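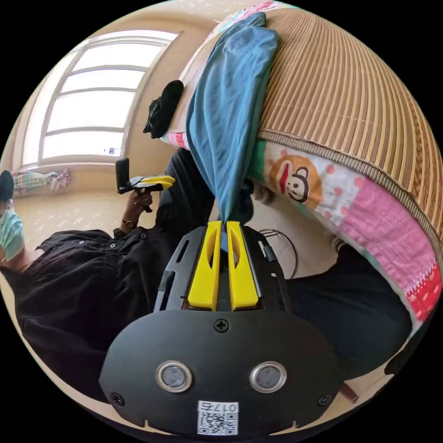 My October stop at Trodow started at 9:25 instead of 9, thanks to a missed bus, and Griet Dewulf still gave me the full tour (plus coffee!). I'd asked to see how they look after a single gripper, the hand-held kind with the yellow fingers, so she picked number 017 and we stuck with it the whole morning.

The routine is simple. Check the screws on the housing, wipe the two round glassy parts on the front, then see that the yellow fingers sit side by side and close evenly. Griet likes to test on cloth — if the tips can hold a thin corner of it, she's happy. New fingers go on after 60 hours of use, and everything gets written in a paper logbook that was already up to entry 1285.
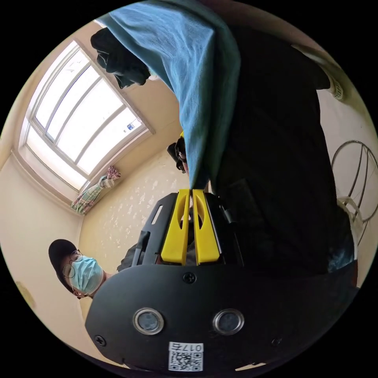
Number 017 with its yellow fingers nearly closed and the code sticker at the bottom.

Csenge Takács showed me the spare fingers afterward, a whole drawer of them, and let me swap a pair myself. I was slow, and I dropped a screw under the bench. Next trip is Tradeck, if they answer my email.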